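Zukine's "water" deserves a longer look

March 23, 2020

By now most of you will have seen the headlines saying the Zukine orbiter has found a lake under the southern plains of Mars. I have read the paper twice and I still can't find the lake.

What the team at Rekdale have is a patch of strong radar echoes, picked up on 9 of 14 passes over the same ground. Wet rock would give a bright echo. So would some clays, and so would a layer of dry ice in the right place. The paper admits this on its fifth page, in a sentence that didn't make it into the press release. The other 5 passes showed nothing out of the ordinary and get one short paragraph between them, blaming noise.

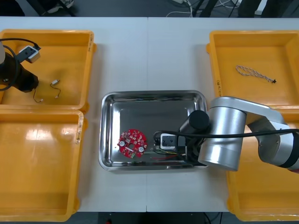 Then there is the matter of temperature. To keep water liquid at that depth you need either a great deal of salt or a source of heat, and the authors ask for a bit of both. Perhaps Mars is that obliging. I'd want to see the heat measured before I believed in it.

The Phùng group, working from older data, looked at 291 echoes from the same region last October and put the brightest down to clay. Rekdale mention that work in a footnote.

Zullulitz should have its own radar over the site before the year is out, on a different frequency, and clay and brine ought to look different to it. Until those results are in, I'm leaving the lake off my map.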